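用手持夹爪示教机器人抓取软质物体
课程项目报告

作者:Cinzia Donati
课程:机器人学实践
完成时间:五月

摘要

本报告介绍我在本学期做的一个课程项目。项目的内容是用手持夹爪录制人的示范动作,再用这些示范训练一个策略,让机械臂学会拿起柔软的硅胶类物体,并且把它放到指定的位置。我一共录制了 400 条示范,其中 200 条用手持夹爪完成,另外一半用遥操作完成。报告比较了这两种示教方式的使用感受、数据质量和训练后的结果。中文不是我的母语,如果有些术语用得不准确,请老师和同学指正。

一、选题的原因

上学期我在 Brultness 实验室参加过一个小练习,题目是让机械臂拿木块。木块是硬的,位置差几毫米也没有关系,夹住了就是夹住了。后来我们换了一个软的水囊,同样的程序几乎每次都出问题:有时夹得太紧,东西从手指中间挤出去;有时夹得太松,抬起来以后它就慢慢倒向一边。

我当时想,人拿这种东西的时候并不需要计算什么,手会自己调整。所以我想知道,如果把人的动作直接录下来给机器人学习,是不是可以得到这种调整的能力。老师建议我把范围缩小,只做一类物体,只做一个动作,这样一个学期可以做完。我接受了这个建议。

最后确定的任务是:物体立在浅色的桌面上,夹爪从细的部分夹住它,抬起,移动到托盘上方,放下,松开。物体的形状是上面宽、下面窄,重心比较高,所以对夹持的位置和力度都有一定要求。

二、两种示教方式

2.1 遥操作

遥操作使用实验室已有的系统。操作者坐在桌子的一侧,用一个手柄控制机械臂末端的位置和姿态,手柄上的扳机控制夹爪开合。机械臂的控制软件是课程统一提供的,我们组里叫它 Pustell,我没有修改它的代码,只写了一个记录数据的脚本。

遥操作的优点是,录下来的动作一定是这台机械臂可以做到的,关节角度、末端位置都直接来自机器人,不需要再转换。缺点是慢。我自己练习了两个下午,才能比较稳定地完成一次抓放。操作者也感觉不到夹持的力,只能用眼睛判断物体有没有变形。

2.2 手持夹爪

手持夹爪不连接机械臂。人把它拿在手里,用手指带动连杆,让两个指块合拢。夹爪上装有相机,相机对着指块的方向,所以录下来的画面和机器人工作时看到的画面比较接近。夹爪的结构件由 De Luca 工作室帮助我们加工,指块的外形和机械臂上使用的一样。这一点很重要,如果两边的指块不同,学到的夹持位置就不能直接使用。

使用手持夹爪的时候,操作者的感觉比较自然。夹到软的东西,手上会有一点阻力,人会不自觉地停在合适的位置。我认为这是它和遥操作之间最大的区别。

它也有缺点。人的手腕可以很快地转动,但是机械臂不一定能跟上。有一些示范看起来很流畅,转换成机器人轨迹以后却超出了关节的范围,这样的数据只能删除。另外,夹爪在空间中的位置要从相机画面计算,如果桌面上的特征太少,计算结果就会漂移。

三、录制的过程

录制之前我写了一份操作规则,贴在桌子旁边。规则的主要内容如下:

每次开始前,夹爪完全张开,停一秒再移动。
接近物体的时候速度要慢,不要从上往下压。
夹住以后先停一下,确认物体稳定,再向上抬。
放下时物体先接触托盘,然后再松开。
如果中间失败,不要补救,停止录制,重新开始。

最后一条规则后来引起了一些讨论。和我同组的同学认为,失败以后的补救动作也是有用的信息,机器人可以从里面学会怎样纠正。我同意这个看法有道理,可是我们没有时间给这些数据单独做标记,如果混在一起,模型可能会学到“先做错再改正”的习惯。所以这次没有保留。

我们每录完一组就更换物体的位置和朝向。一共使用 6 个起始位置,用铅笔在纸上画好,再根据纸上的记录摆放。一开始我直接凭感觉摆放,结果检查数据时发现物体大部分都在桌子的右边,左边很少。这是一个初学者的错误,也浪费了一个上午的时间。改用固定位置以后,分布就均匀多了。

光线也需要注意。实验室下午有阳光从侧面进来,夹爪的影子会落在物体上,物体表面的亮度就不均匀。我先是把窗帘拉上,后来觉得机器人将来工作时也会遇到影子,就把两种情况都录了一部分。

四、数据整理

每条示范包含相机画面、夹爪开合的宽度和末端位姿。整理数据的工具是 Vullon,它是我们课程小组自己写的一个小程序,可以把画面和宽度曲线放在一起播放。我用它逐条检查,主要看三个地方:合拢的时刻是否清楚,抬起时物体是否滑动,画面是否被手挡住。

检查时我发现,软质物体的合拢时刻不容易确定。硬的物体一碰到指块,宽度曲线就停止下降,变成一条水平线。软的物体碰到以后,曲线还会继续下降一小段,因为材料在变形。最初我用一个固定的阈值判断是否夹住,很多示范的标记因此提前了。后来改成看宽度变化的速度,速度接近零才算夹住,标记才比较可信。

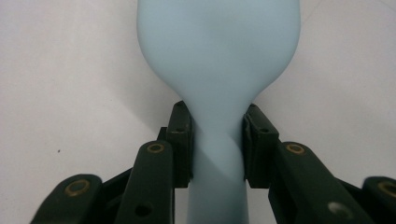

图1 手持夹爪夹住浅蓝色软质物体的细颈,指块接触处的材料略有鼓起

从图1可以看到,两个指块夹在细颈上,宽的部分在指块上方。相机从这个角度拍摄时,宽的部分没有全部进入画面。开始我担心模型看不到完整的形状会影响判断,但是从训练结果看,指块附近的区域对这个任务更有用。另外一个需要处理的问题是背景。桌面颜色很浅,特征不多,位姿计算不够稳定,所以后面录制时我在工作区域的外侧放了几张有图案的卡片。

五、训练与结果

训练使用课程提供的模仿学习代码,输入是相机画面和当前的夹爪宽度,输出是后面一小段时间的末端动作和宽度。我训练了三个模型:只用遥操作数据,只用手持夹爪数据,以及两种数据一起使用。

测试时,每个模型在每个起始位置上各试几次,由同一个人摆放物体。只用遥操作数据的模型动作比较小心,很少碰倒物体,但是经常夹得太紧,物体变形比较明显。我想原因是操作者没有力的感觉,为了保险就多夹一点。只用手持夹爪数据的模型夹得比较轻,动作也更快,不过在靠近工作区域边缘的位置容易出错,有时候指块一高一低。两种数据一起使用的模型结果最好,失败的次数比前两个都少。

失败的情况主要有两种。第一种是夹的位置太高,指块碰到了宽的部分,合拢时物体被推向一边。第二种发生在放下的时候,物体的底部还没有接触托盘,夹爪就已经打开。第二种情况在遥操作数据训练的模型里更多,我重新看了原始示范,发现我自己在遥操作时也常常松开得太早。机器人学得很准确,包括我的坏习惯。

六、不足与以后的工作

这个项目有几个明显的不足。示范大部分由我一个人完成,动作的风格比较单一。测试的次数不多,所以我没有给出成功率的百分比,只写了相对的比较。物体的种类也太少,我不能说这个方法对其他形状同样有效。

如果有机会继续做,我想先在指块上加一个简单的力传感器,把力的数值也作为输入。其次想请没有经验的同学来录制,看一看新手的示范和熟练者的示范有什么差别。还有一个比较小的改进,是在手持夹爪上加一个声音提示,当手腕转动太快、超过机械臂的能力时就响一下,这样可以在录制的时候马上重做,不用等到整理数据时才删除。

七、个人总结

开始做这个项目的时候,我以为最难的部分是训练模型。实际上我大部分时间用在录制和检查数据上。录制规则改了几次,每改一次,前面的一部分数据就要重新录。现在如果重新安排时间,我会先录很少的一组,马上训练一次,看看哪里有问题,然后再录完整的数据。

感谢实验室的老师借给我们设备和场地,也感谢同组同学帮我检查这份报告的语言。

附:提交的文件

录制规则(最后一版)
起始位置的记录纸扫描件
数据标记脚本及说明
三个模型的训练参数
测试记录表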